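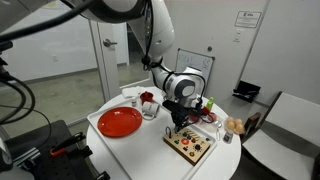
Posted by the bench team, Swai workshop
Filed under: Notebook / Arms on trial / Kit reviews

Thu 8 March

Day 3 with the Utier arm and gripper package. The trial runs to the end of April, then we either buy or send it back.

Ran the Collow activity board on the white tray. The gripper starts above the wire loop at the upper left corner of the board, fingers down, and goes from there to the big orange button. 19 presses asked for, 12 registered. The misses all came after a restart, so I suspect the home position and will check it before blaming the gripper. Small knobs not tried yet. The metal levers are short and slender, set in a row — leave those until the button is reliable.

Red plate, red cup and white mug stayed on the table for the pick list. Mug on its side is the one I care about. Utier's manual only covers upright cups. Eggs are on the list too, last, and only with the force limit at its lowest setting.

Cable on the upper link is tied along the side and loops down past the wrist. Need to look at the slack at full rotation. The kit comes with no clips for this and at 3000 for the package it should.

Support answered the same day, fair enough, but sent the setup sheet for the older gripper. Asked again.

To do: redo home position, repeat the button run, write to Samska for a second quote.

Recent entries
Samska gripper, first look
Collow board: mounting notes
Utier trial, day 2

Swai workshop notebook | Contact | Back to top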